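4.2 Synchronization between stores

Trorkitz keeps one journal per folder and replays it against the remote store when the link returns. In the Skuvport trial the journal held 3,437 entries after a single night.

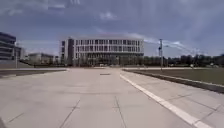
Nhyira Agyeman objected that replaying in strict order wastes time when most entries only change a flag. We now merge flag changes first, which left 1,750 entries to send.

Figure 3. Paved approach with painted line and parked bicycles.

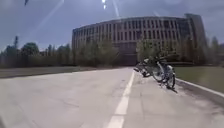 4.3 Conflicts

Two edits to the same message within 15 seconds count as a conflict. Vidmar keeps both copies, and Duvorley keeps the newer one. 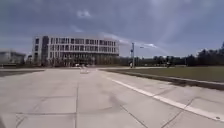 We followed Vidmar, at the cost of duplicates in eight folders. These were removed by hand in March.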